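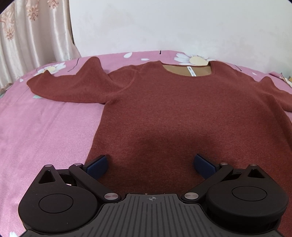 Rust on daisies: the sweater laid out on the bed, front side up.

The Rust Sweater Gallery
From the Sweater Season pages at Gririk

I love folding sweaters. I love it enough that I gave one sweater its own page, and I'm not even a little sorry! It's a rust-red knit with a rounded neckline, a narrow ribbed band and that soft, slightly fuzzy surface that makes you want to put it on the second you touch it. I wear it from the first cool morning straight through to May, and on the daisy bedspread it looks so good that I took my time putting it away.

A few words about the knit, for those of you who always ask. The color is one solid rust until you get up close, and then there's a fine heathering all through it. The inside of the back is more of a camel brown, which shows at the neck and looks wonderful over a white tee. The yarn is a blend called Naka, and it pills a bit under the arms the first winter and then mostly quits. I paid 50 dollars for it and would do it again tomorrow.

Laying it flat
I always start with the whole thing spread out on the bed, sleeves wide, neck toward the wall. Smooth from the middle out with your palms and go easy on the ribbing, or the neckline ends up wavy. A bed beats a table for this because the fabric grips a little and the sleeves stay where you put them.

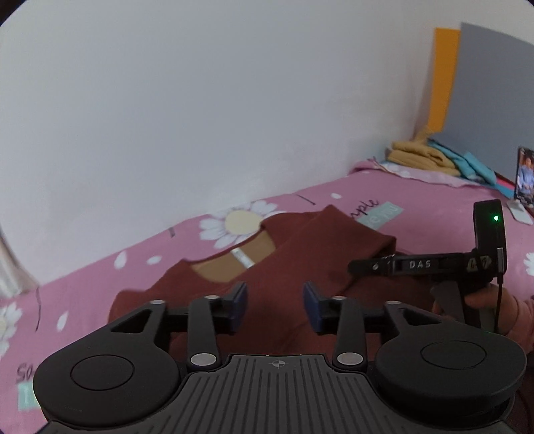 If a sleeve flops over on itself while you're working, leave it until the body is smooth and then bring it back out. I used to fuss with the sleeves first and end up doing everything twice. Shoulder seams are the best guide on a sweater like this one. Get those two lying evenly and the rest pretty much follows along.

Folding over
My favorite part! There are so many ways to do it. The Sepp fold (that's what we call it here, after the little shop where I learned it) brings each side in toward the middle with the sleeve laid down along the back, then the bottom comes up in halves or thirds depending on your drawer. The thing with a fuzzy knit is to lift the fabric and set it down. Dragging it roughs up the surface, and you'll be picking lint off it all evening.
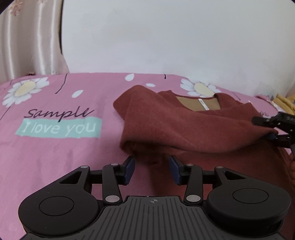 Thick knits like to make a big ridge along the fold, and I say let them. Press a ridge flat and you get a crease that shows across your chest all day. A loose roll of a fold takes up maybe an inch more of the shelf and the sweater comes out ready to wear. Same goes for anything with a heavy collar or cables.

The sheet, by popular demand
So many of you wrote in about the daisies! Pink background, big white flowers with pale yellow centers, petals drifting between them, and little mint-green labels that say "I love you." It came from the Jultik spring line a couple of years back, 200 thread count, and it has been washed more times than I can guess. Rust and pink sounds like a strange pair, I know, and I've come to adore it. The mustard with the frilly pillow is my other favorite mix in this room, and it's even better next to the lace curtain with the hearts.

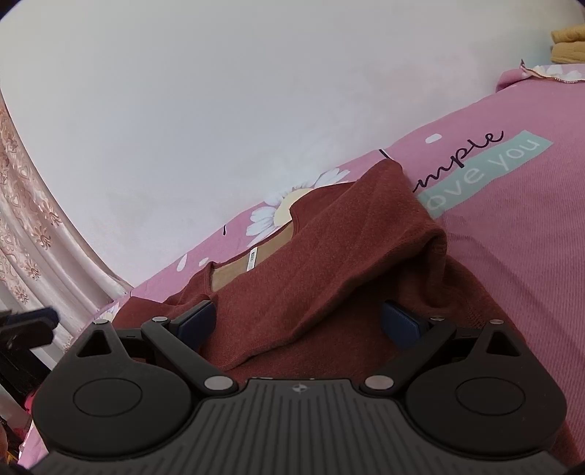 More from Sweater Season
Gray cardigan with the wooden buttons, 12 pictures
Striped cotton pullovers and how I stack them
Moth check: cedar, lavender, and what I stopped buying
The scarf drawer, before and after
Your own shelves, the reader gallery (3,000 pictures and growing, keep them coming!)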